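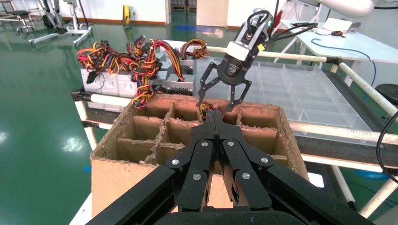 *Two-arm cell, seen from the wrist camera. Cardboard divider box in front, power supply units to the left, acrylic tray to the right.*

**Visit report: Brimier, Dramness site**
Jan 5, 2018
Written up by Nerys Dafis for the Fairclough maintenance group

Purpose of visit: to see how Brimier set up and look after their two-arm kitting cell before we commit to a layout of our own. Nikau Hapeta, cell technician, took me round.

**Layout**

Both arms work over one white-framed table with a dark grey top. Each carries a black two-fingered gripper, but the fingers differ. One set is flat plate, the other is open, with triangular cut-outs. Hapeta prefers the open pattern for reaching past wiring and the plate pattern for stiffness. Spare fingers for both are kept in a drawer under the controller, labelled by arm.

Small parts arrive in cardboard boxes with cardboard dividers, one compartment to a part. The box edges fray with use. Brimier replace a box after 20 cycles, or sooner if a divider leans, as a leaning divider shifts the pick position more than the arm can correct. The clear acrylic tray has fixed walls and needs no such check, though glare from the ceiling lights had to be dealt with in the camera exposure settings.

The power supply units stand in a row with their harnesses uppermost. Loose loops of wire are the main source of stoppages. At the start of each shift the operator pushes back any strand hanging towards the box.

**Maintenance routine**

- Daily: wipe finger faces, check fingertips meet without offset, check wrist cable for rubbing.
- Weekly: check torque on the gripper bolts. Paint-mark after tightening.
- Every 2,000 picks: jog each finger to its end stop and log the closing position.
- Every 16 weeks: remove gripper, clean linkage pivots, refit, re-teach the box corners.

Re-teaching takes 7 minutes per arm using the Emavo routine on the pendant. Before they had it, the corners were taught by eye and the two arms disagreed at the far end of the box.

**Faults discussed**

The one long stoppage, in May, was a worn pivot in an outer linkage. The closing position had been drifting in the log for several weeks but no alarm limit was set. One is set now. We have the same gap in our own logging.

Wrist cable routing was the other topic. The present arrangement leaves a free loop beside the wrist. An earlier, tighter run failed at the connector.

**Actions**

1. Ask Brimier for their bolt torque sheet.
2. Add an alarm limit to our closing position log.
3. Price acrylic trays against divider boxes. Hapeta will send drawings.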